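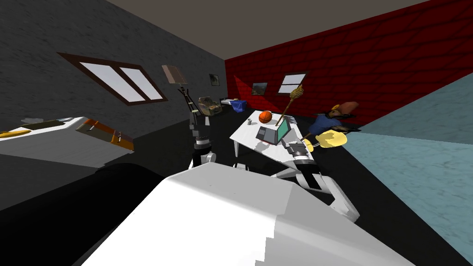

Simulated room, robot's own view: left gripper just below the picture frame, right gripper near the front corner of the table.

To: oltier-data list
From: Data Collection Office, Maswood Laboratory
Subject: Re: Acceptance rules for the simulated household set

Dear list members,

Thank you for the message from the Pettigrew group, quoted in part below. As the questions it raises affect every site that contributes to the Oltier set, the Office is replying to the full list. The answers given here apply to all episodes submitted from September onward. Episodes already accepted will not be reviewed again unless a site requests it.

> We have three operators working in the simulated rooms and would
> like guidance before we go further. First, the room is often
> strongly tilted in the robot's own view, and one of our operators
> has been discarding every such episode. Is this correct?

It is not. Tilt in the robot's own view is accepted at any angle, provided the gripper in use remains visible during the approach to the target object. The still at the head of this message is of a kind the Office accepts without comment. The ceiling line runs diagonally and the window on the dark wall is steeply slanted, but the left gripper and the frame it is reaching toward are both in plain view. A learning system trained only on level views performs poorly once the head or torso moves, and the first release of the set had too few tilted views for this reason.

Please ask your operator to restore the discarded episodes if the raw logs still exist. They may be submitted under their original episode numbers. Do not rotate the images before submission. Two sites did so last year with good intentions, and the recorded joint positions then no longer agreed with the pictures.

> Second, the rooms contain a good many objects that have nothing
> to do with the instruction. Should we clear the table before
> starting? It would save time, and our success rate would go up.

Rooms should be used as generated. Operators should not remove, hide or move objects before recording begins. In the same still, the table holds a laptop, a basketball, a small gray cup and a long stick with a yellow head, and the arm is reaching for something on the wall. The Office wishes to keep such material. The set is intended to teach a system to select the object named in the instruction from among others, and an otherwise bare room does not serve that purpose.

The Office recognizes that this lowers the success rate at each site. Success rate is not used to compare sites or to assign simulator time. It is recorded for planning only.

> Third, we see objects that are not resting on anything. Plavel
> seems to place soft toys in mid-air from time to time. Are these
> rooms valid?

This point was discussed at length at the last coordination call and the answer has changed. The former rule rejected any room with an unsupported object. The present rule is as follows.

A room with an unsupported object is valid if the object is not the target, is not touched by either arm, and does not block the path to the target. The stuffed toy in the blue garment, to the right of the table in the still, would be treated this way. Enter the code FLOAT in the notes column and continue.

If the unsupported object is the target, stop the episode and request a new room. Do not attempt the grasp. The contact behavior of such objects in Plavel is unreliable, and the resulting force readings have no value for training.

If an arm touches an unsupported object by accident, complete the episode and mark it for review. The Office will decide. In most cases the first part of the episode can be kept.

A report on unsupported objects has been sent to the Plavel maintainers. They have confirmed that it concerns the placement step and that a correction is planned, though no release has been named. Sites should not apply local changes to the placement step in the meantime, as the rooms would then differ between sites.

> Fourth, what should the idle arm be doing? Our operators
> differ on this. One parks it at the side, one lets it rest
> wherever it happens to be.

Either is acceptable. The idle arm may be anywhere that does not interfere with the working arm, including beside furniture, and it need not be returned to a fixed position between episodes. Variety here is welcome. The Office asks only that the idle arm not be moved in large sweeps while the working arm is making contact – the motion then appears in the action record for both arms, and it is difficult to separate afterward.

> Finally, could you confirm the quota and the wording of
> instructions? We have been told different numbers.

The quota for each site is 500 accepted episodes for the present round. Rejected episodes and practice episodes do not count toward it. As of this message the Office holds 1085 accepted episodes from all sites together, and a table by site will be posted to the list once the current batch has passed checking.

The higher number that has been mentioned on this list came from an early draft of the plan and was never adopted.

With respect to wording, each episode requires 3 instructions, written independently of one another. They should be in everyday language, as a person in the room might say them. The Office has received more than 500 instructions that name the object by its Plavel catalog code, and these have been returned. A few notes on common faults:

1. Name the object as a person would. "The picture frame" is sufficient where only one is present. Where a room has several, as in the still, add what is needed to tell them apart, such as the color of the frame or the wall on which it hangs.

2. Do not refer to left and right without saying whose. In tilted views this has caused a great deal of confusion among reviewers. "The robot's left" is the standard form.

3. Do not describe the motion. "Raise the arm and close the gripper" is a set of commands to the controller and belongs in the action record. The instruction should state the result wanted.

4. Spelling errors are not a ground for rejection, and reviewers should leave them in place.

On submission. Episodes should be uploaded in the usual container with the raw log, the image sequence, the instruction file and the notes file. The notes file is now required even if it is empty. Batches received without it are held, and the site is notified by the upload system, usually by 6 p.m. on the day of receipt.

On review. Each episode is seen by one reviewer from a site other than the one that recorded it. Where the reviewer rejects an episode, a code and one sentence of explanation are entered. Sites may ask for a second review once per episode. The Office has been asked whether reviewers may correct instructions themselves. They may not; the episode is returned to the recording site with the comment.

On failed attempts. Although the question was not raised in the quoted message, it has reached the Office from other sites. Failed attempts are wanted. An episode in which the gripper closes beside the target, or in which the target is dropped, should be uploaded with the outcome marked as failed. It counts toward the quota if it is complete and otherwise meets the rules. Sites should not restart an episode in order to replace a failure with a success. Where the operator makes a second attempt within the same episode, the whole is kept as one record and both attempts are marked in the notes.

An episode is complete if it runs from the start signal to the stop signal with no gap in the image sequence. Episodes ended by a simulator fault are not complete and should be kept locally until the cause is known.

The revised acceptance rules have been placed in the shared folder for the Oltier set, replacing the earlier text. Sites that print the rules for their operators are asked to withdraw the old copies. Further questions may be sent to this list – other sites frequently have the same ones – and matters concerning individual operators should be sent to the Office directly.

Data Collection Office
Maswood Laboratory

_______________________________________________
oltier-data mailing list
To leave the list, send a message with the word "unsubscribe" in the subject line to the list request address.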